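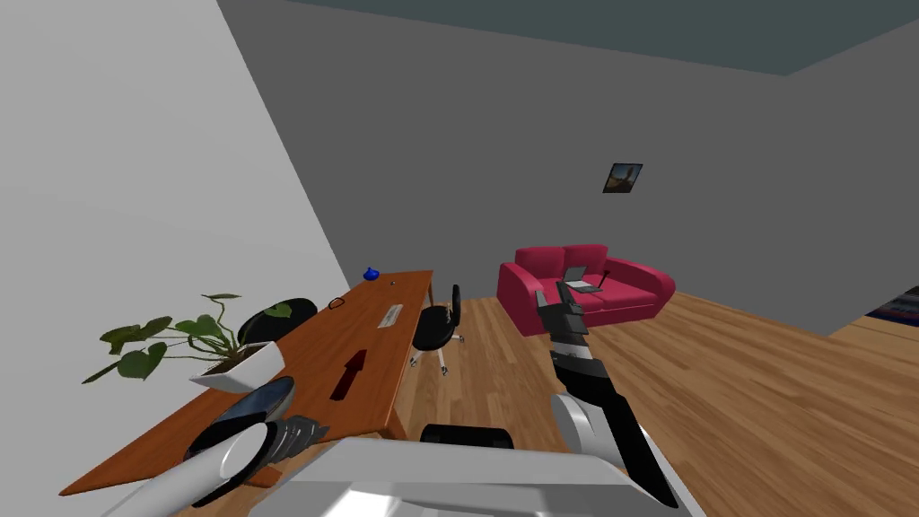
Listing Time and Asking Price in the Kinwood Rental and Resale Market

Project report, 1 October 2018

1. Purpose

The project tested whether the first asking price of a home in Kinwood predicts how long the home stays on the market. Rentals were recorded but are treated separately in section 4.

2. Data

Listings were copied from the Ganby public listing pages over 9 months, starting in January. After duplicates and withdrawn listings were removed, 211 resale records remained. Each record holds the first asking price, floor area, age of the building, and days to accepted offer. Homes under 950 square feet were placed in their own group, as their price per square foot runs higher.

3. Method

A linear model was fitted to the log of days on market. Asking price was entered as a ratio to the median for the same size group. Relisted homes kept their original start date.

4. Results

Homes priced above their group median took longer to sell in both size groups. The effect was weaker for small homes. Building age added little once price was included. The rental sample was too thin to model and is given only as a table in Appendix 2.

5. Limits

Final sale prices were not available. Condition of the home was not recorded, and it probably affects both price and time.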